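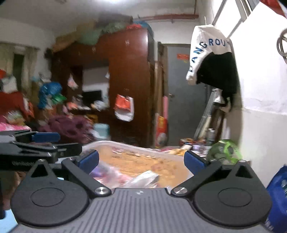
In defence of the bag on the wardrobe door

Every year, when 31st December comes near, the magazines tell us to empty our rooms. Throw away what you did not touch since May, they say, and you will begin the new year as a lighter person. I have read this advice for 12 years and I have followed it twice. Both times I was sorry.

My opinion is a simple one. A room where people live should show that they live there. A tall wooden wardrobe with a niche is a good piece of furniture exactly for this reason. The niche was perhaps planned for a vase, but in most homes I know it holds a screen, and beside the screen there is a plastic bag, and small things gather at its foot. Then somebody hangs a bag on the door below. I do not call this disorder. It is a kind of memory, placed at the height of the hand.

In Asinitz, where I grew up, my grandmother kept her thread in a bag on the wardrobe door for 26 years. She had a drawer for it - a good, deep drawer - and the drawer stayed shut. When she wanted the thread, she took it without looking.

I know the other side. When I moved to Sellow I paid 300 for a set of boxes with lids from a shop called Gisix, and for one month I was very proud. Afterwards I could not find my scissors, my stamps or the spare key, and I opened 5 boxes every time I needed a button. The boxes are now with my neighbour.

I will admit one thing to the tidy people. Wrappers are not memory. A big shallow container is useful for small packets, but when a crumpled white wrapper lies among the pink and purple packaging, that wrapper can go in the bin today. I make this small round of the room in the evening and it takes less time than boiling an egg.

The bags on the wardrobe I leave in peace. If a guest asks about them, I offer tea, and usually the tea is also in one of the bags.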